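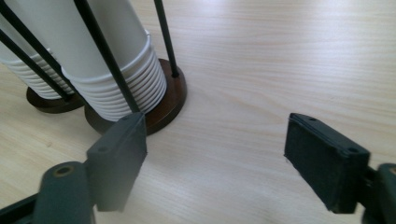
The two-stack paper cup holder, loaded, on the pale table.

Filed under: Kitchen & Break Room > Storage > Things That Hold Other Things

By Josué Macedo
2022-05-27
14 comments | 63 shares

Paper cups come in a plastic sleeve, and for most of my working life the plastic sleeve was the cup storage. You tore a hole in one end, put the sleeve on its side next to the coffee, and by lunch there were cups behind the microwave. I accepted this the way I accept the parking.

The Dedura double cup stand is an attempt to do better, and it has been on our break room table for 8 weeks now, which is longer than I have ever owned an opinion about cups.

What you get is two round wooden bases in a dark brown with a bit of gloss on them, and thin black metal rods that stand up from the bases and keep the cups from wandering off. You put the cups in upside down. You take a cup from the top. If you were hoping for a spring, a lever or a satisfying click, there are other products, most of them ugly.

Setup

The rods screw into the bases by hand. The instruction sheet has one drawing and a paragraph in which the word "firmly" appears twice. I did it firmly, and one rod still leaned. It turned out I had started the thread crooked, and after backing it out and going again it stood up straight. Call it ten minutes, including the part where I blamed the manufacturer. No tools needed, and none included, so at least they're consistent.

Ours came from Brerbridge, who packed it in enough brown paper to wrap a canoe. Nothing was scratched. One of the little felt feet had come off in the box and I stuck it back on with the glue from the mug-handle drawer. It has held.

Living with it

Loading is the part you should think about before you buy. You lower the cups in rim down, and the fit is close enough that you want to do it a handful at a time. I tried dropping in a full sleeve once in a hurry and got it wedged at an angle that took two people to undo. With smaller handfuls it goes fine and the stack comes out looking like something from a hotel breakfast, all those rims lined up in ridges. I'll admit I have straightened it when there was no need to.

Taking a cup is easy when the stack is high. When the stack gets low you are reaching down between the rods, and people with big hands (me) start using the stack next door, so one side is always full and the other always looks neglected. I've seen this called "uneven depletion" on a forum for people who care about vending supplies. I was on that forum for reasons I don't want to go into.

The upside-down business is what sold it to Ekaette Ogundipe, who runs our front desk and orders everything we drink out of. Dust lands on the bottom of the cup instead of inside it. The catch is that you pick up a cup by its base, which is the narrow end, and if two are stuck together you end up pinching the rim to separate them, and there goes your hygiene. With the cheap cups this happens a lot. Ekaette switched us to the Paiva ones, which have a stiffer rolled edge and let go of each other more willingly. They cost more. She buys them by the case of 2,000, so they will outlast several of us.

Looks

I didn't expect to have anything to say here. The dark bases look good on our table, which is one of those very light woods with a wavy grain that makes every object on it look like it's being auctioned. White cups, black rods, brown disks, fine. It photographs better than anything else in the break room, a contest it entered against a toaster.

The gloss does show fingerprints if you've been at the donuts. A damp cloth takes care of it. I would not leave a wet sponge sitting on one of the bases overnight, and I say that as someone who has now left a wet sponge sitting on one of the bases overnight. There's a faint ring if you know where to look. I have turned that side to the wall.

The competition

Before this we had the Titineo wall tube, the kind where you pull a cup out of the bottom and get either zero cups or three. It kept the counter clear, I'll give it that. It also required drilling, and the adhesive strips it came with as an alternative to drilling let go one night and frightened the cleaning crew. If counter space is your problem, a wall tube is still the answer, and you should drill. If you have a table with room on it, I'd take the stand every time.

The other option is a basket. A basket costs almost nothing and holds the cups on their sides in a heap. Plenty of good offices run on a basket.

Gripes

The rods are thin. They look elegant and they do the job, but grab the stand by a rod to move it and you can feel it object. Lift from the base. I have put up a note to this effect and been ignored.

It's also light when it's empty. Fully loaded it sits where you put it, but down to the last few cups it'll skate if you bump the table.

And there's the matter of size. It is made for regular hot cups. The little ones for the water cooler rattle around in there, and the big ones with the sleeve already on won't go in at all. The listing says "fits most standard cups," a sentence with a lot of room in it.

Would I buy it again?

Yes, mildly. It holds paper cups, people understand it without a sign, and I haven't fished anything out from behind the microwave since it showed up. I'd like heavier bases and a rod I could grab without guilt. Dedura says on the box that there is a three-stack version coming in June, and Ekaette has already asked whether the third one could be lids.

Good for: break rooms, waiting rooms, church basements, anyone hosting more people than they own mugs
Skip it if: your counter is already full, or you go through two cups a day
Score: three and a half cups out of five

359 people found this review helpful
Tagged: cup dispensers, coffee station, paper goods, office kitchen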